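We use cookies to remember your settings. By continuing to read this site you accept our use of cookies. Accept | Settings

Parts Bench: sorting the processor drawer

2020-01-28

After the December swap meet we were left with four shoeboxes of desktop parts, most of them donated by Adelino Carvalho when he moved out of his old workshop. The memory and the fans were easy to deal with and have been on the shelf for two weeks. The processors took longer, and that is what this month's bench notes cover.

First, what we mean by a processor. A few newer members have been calling the whole cooler assembly "the CPU." The CPU is the small square part underneath. On most desktop chips you see a metal lid on top, which is the heat spreader, and a thin border of circuit board around it, usually some shade of green or blue-green. Older parts from some makers have pins on the bottom. Many of the ones in our boxes have flat gold contacts instead, and the pins are in the motherboard socket. Both kinds need care, but they go wrong in different ways. A pinned chip gets bent pins if it is dropped or pushed into a tray. A flat-contact chip is harder to bend but picks up skin oil, and the socket it goes into is very easy to ruin.

The rule at our bench is to hold the chip by two opposite edges and nothing else. Keep off the contacts on the bottom. Touching the lid won't kill anything, but if you have thermal paste on your hands it will be on the sleeve of your shirt next. Pick the chip straight up, turn it over once to check it, and set it straight down. Most of the damaged parts we threw out had a chipped corner, which comes from sliding a chip sideways against something hard.

Get into the habit of lining the chip up with where it is going before you lower it. If it is tilted compared to the slot or recess, turn your wrist until the sides are parallel, and only then move in.

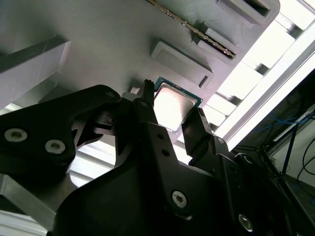
Both of these show a processor held by its edges near a gray panel.

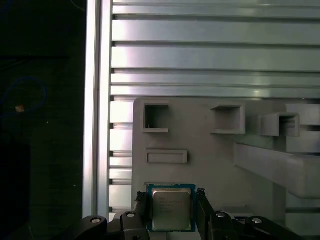 On to cleaning. Nearly every chip in Adelino's boxes came with old paste on the lid, some of it dried to a crust. We used 99 percent isopropyl alcohol and lint-free wipes. Put the alcohol on the wipe, hold it on the paste for a minute, then wipe from the outside toward the middle so the paste doesn't get pushed over the border. Coffee filters work if you run out of wipes. Paper towels leave fuzz. Please don't scrape with a screwdriver. Helmut Hollmann uses the edge of an old plastic gift card for the stubborn spots and that has been fine.

Once the lid is clean you can usually read the markings. Tip it under the desk lamp until the light comes across it at a low angle, and the letters will stand out better than they do with the lamp straight overhead. If the lettering is too faint, take a phone picture and raise the contrast. Write down the model number and the spec code under it. The spec code is the one that matters when you look up which boards will take the chip, and two chips with the same lid shape can need different boards.

For storage we are done with the egg cartons. Jessie Leckie ordered clamshell cases from Rathjen, 200 to the carton, and they fit everything we have except the big server parts. One chip to a case, contacts down, label on the outside. The labels are the small white ones in the top drawer. Put the model, the spec code, the date, and your initials. If the chip has been tested, add a T. If it hasn't, leave the space blank and don't guess.

The filled cases go in the Pusellow cabinet, second drawer, in order by socket type. Pinned parts are on the left side and flat-contact parts are on the right. There is a divider between them – please leave it where it is. Anything with visible damage goes in the red tub under the bench and will go out with the next scrap load in April.

Testing is the slow part. We have two boards set up for it at the moment, and a third that needs a new power supply. A chip counts as tested when it has booted, shown the right model in the setup screen, and run the memory check without an error. It takes longer than you would like – bring something to read.

Rhona Lennox has the list of untested parts and will hand out a few at a time to anyone who wants to help on bench nights. She would also like the anti-static wrist strap with the blue cord back. It was borrowed before the holidays and the one we are using now has a loose clip.

Members who want a tested chip for their own build can sign one out at the counter. Bring the model number of your board, and check whether it needs a firmware update first. Catherine Drummond has offered to look that up for people who aren't sure how.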